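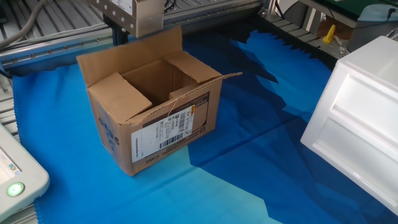

Renewal Season Walkthrough: My Checklist Before the Benefits Enrollment Packets Go Out

I run this one every August for the Birton office, and Mariama Lamptey asked me to type up my comments so she can do the Giltus office the same way. I've left my grumbling in!

1. Carrier certificates on file. OK.
Dental and vision are both current. The short-term disability one had last year's plan number on page 4, so I called Restard and they're sending a clean copy. Don't staple the old one behind it (I did that once and people kept quoting from it).

2. Rate sheet matches payroll deductions. FIXED.
I always check the family tier first, it's where we slip. Payroll had the old amount loaded for group 3336. Vittoria Cocco changed it while I was on the phone with her, bless her, and I looked again after lunch to be sure it stuck.

3. Dependents' birth dates. OPEN.
Six people still have a blank where a child's birth date should be. I've emailed all of them and I'll walk over to the ones who sit near me. Please don't guess from last year's form! One digit wrong and the claim bounces.

4. Beneficiary forms signed AND dated. OPEN.
Signed, yes. Dated, not so much. Four came back without a date and I've returned them. I know it feels fussy, but I've sat with a family waiting on a life claim and I'd rather be fussy.

5. Privacy check on the enrollment room. OK WITH COMMENT.
Door closes, blinds work, the shredder is plugged in. The printer queue holds jobs until you punch in your code, which I love. My one comment is that the sign-in sheet shows everybody's plan choice in the last column. I've folded that column under for now and asked Rosalba De Luca for a new sheet without it.

6. Walkways and cords for the enrollment tables. FIXED.
The extension cord ran right across where folks line up. Moved it along the wall and taped it down. If you're at Giltus, look behind the coffee cart too.

7. Accident plan wording. OPEN.
The Gkikas brochure says "all injuries" on the front and then lists the exclusions inside. I want the front changed before anybody picks it up. Assunta Amato is checking whether we can use our own cover page.

8. Waivers for people opting out. OK.
We have 33, all signed, all in the locked drawer. Key is with me or Lucrezia Sanna.

9. Phone numbers on the help card. OK.
I dialed every one of them. Yes, every one. The claims line has a new menu, so tell people to press 2 and then wait through the music.

Mariama, items 3, 4 and 7 are the ones I'm still chasing. Call me before you print anything for Giltus, and bring your own tape.

Questions? Contact the Birton benefits desk | © Birton Employee Benefits | Back to top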